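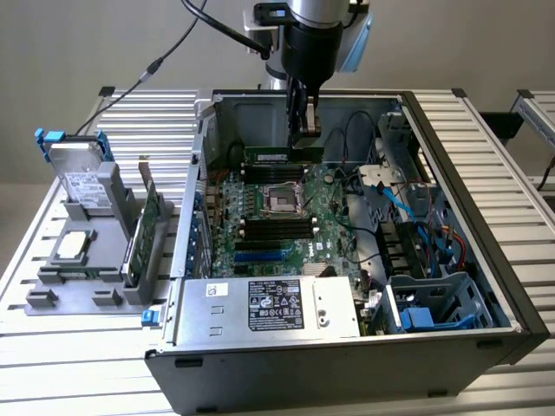

Which pressing of Turville's Driltard album should I get first?

The 2000 Frei CD, it's the only one with the full side two.

driftbass
Disagree. CD is loud and kinda flat. The Pumar vinyl has way more room in the drums. Missing one song, big deal

oxide_lou
"one song" lol. It's the 4 part suite, they chopped the last part. Might as well skip the record

driftbass
they chopped the fade. I own it. My copy is 439 out of 400, no joke, somebody at Pumar kept stamping after the run was done

oxide_lou
ok that's funny. still wrong about the fade tho, check the run time on the label

tapehead_mn
Anyone know who played the mandolin on the opener? Sleeve just says "friends". Both sleeves.

driftbass
no clue. Same guy as the Frei single I think, sounds like it

tapehead_mn
Singel came out way before, different lineup

oxide_lou
Back to OP, used CD goes cheap. Vinyl I've seen at more than $90, not worth it for a first listen imo

driftbass
worth it if you have decent speakers

oxide_lou
he didnt say he had a turntable

tapehead_mn
Going to dig out the single tonight and compare the mandolin. Will post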